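Peg Block and Tray Set: Frequently Asked Questions

Who is this page for?
Anyone who has bought or borrowed the Jekbridge peg block set and wants to know how to lay it out, clean it or get more parts. Ordering questions are at the bottom.

What comes in the box?
The block set, one tray, a bag of hardware for the rails and a printed layout card. Rails are sold separately because table sizes differ. The full set weighs 427 grams without the rails.

Do the blocks have to start in a set position?
No. The layout card shows one arrangement, but any arrangement is fine as long as the blocks lie flat and stay inside the rails. Many people place them at an angle to each other, with one partly behind another. That makes for a harder pickup than a neat row.

Which way should the pegs point?
Any way you like. If you want to compare results from one day to the next, pick a direction and write it down.

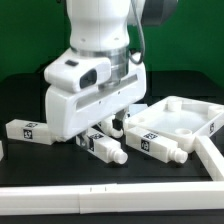
White peg blocks on a black tabletop, with the tray at right.

Why is the table black?
White parts are easy to pick out against it. A gray or dark blue surface works too. Avoid glossy tops - the reflections get in the way of reading the markers. The Skiltavel mat we sell is matte black and measures 42 inches on the long side.

What are the black-and-white squares on the blocks?
They are fiducial markers. Each one has its own pattern, so software can tell which block it is looking at and how it is turned. Do not swap markers between blocks unless you also update your list.

A marker is scratched. Can I replace it?
Yes. Print the sheet from the downloads page at full size, with page scaling turned off. Cut along the outer line and leave the white border on. Press it down from the center outward.

How do I clean the parts?
Use a soft cloth and water with a little dish soap. Keep acetone away from everything in the set. Wipe around the markers and let the parts dry before you put them back in the box.

Can I trim the rails?
Yes, with a fine-tooth saw. Wear eye protection (we use Uvex glasses in the shop). Two sections can be butted together for a longer run, and a visible seam is normal. Sand the cut ends lightly.

Can I order single blocks?
Yes. Order part 375 for one block or part 16 for a tray. Brouwer handles shipping, and orders placed by noon on Friday go out the same day.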